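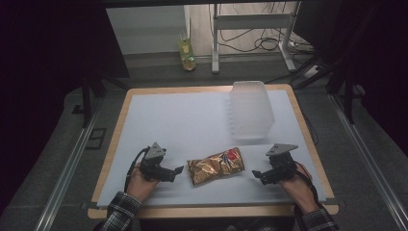

I'm happy to report that the Didholm late bus is coming back! From February the number 27 will run past teatime again, with the last one leaving the market square at 10.30 at night, and if you've ever stood there at ten past seven watching the tail lights go up the hill you'll know why I'm pleased.

For anyone new to the village, we lost our evening buses last spring. Flolerum, who run the route, said there weren't enough people on them after seven, and I can't argue much with that, as I was often the only one on the top deck. But it hit the people who work late shifts over in Diklow very hard. Omolara Effiong, who lives two doors up from me, was paying for a taxi home five nights a week, and she told me it was eating a whole day's wages.

It was Omolara who started the petition, in the end. She left a copy on the counter at Okonkwo (the bakery, not the garage) and another in the library, and we had 500 names before the clocks went back, which in a place this size is a lot of names. I signed it twice by accident and had to go and cross myself out.

I rang Onyekachi Bashir at Flolerum to check the details and he was very decent about it. The evening buses will go every hour, he said, and they'll use the smaller single deckers, so no top deck for me. They'll stop everywhere the daytime ones do apart from Mill Lane, where the turning is too tight in the dark with cars parked both sides. If you live down that end it's a five minute walk from the church.
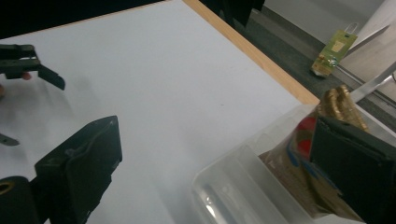 Will the evening fare cost more than the daytime one? It'll be the same price, and day tickets and passes will work right up to the last bus.

The catch - there had to be one - is that it's a trial. Flolerum will look at the passenger numbers after 30 weeks and decide then. Onyekachi wouldn't tell me how many they need and I did ask, more than once. So please use it, even if you only go one stop to see your sister. I'm planning to get the late one back from the pictures in Diklow as often as I can afford the popcorn.

New timetables will be up at the stops before the change, and Okonkwo will have paper copies by the till. Mine has gone on the fridge already, with the 10.30 ringed in red. The Sunday service stays as it is for now, so still nothing after five, and Omolara says she's starting on that next.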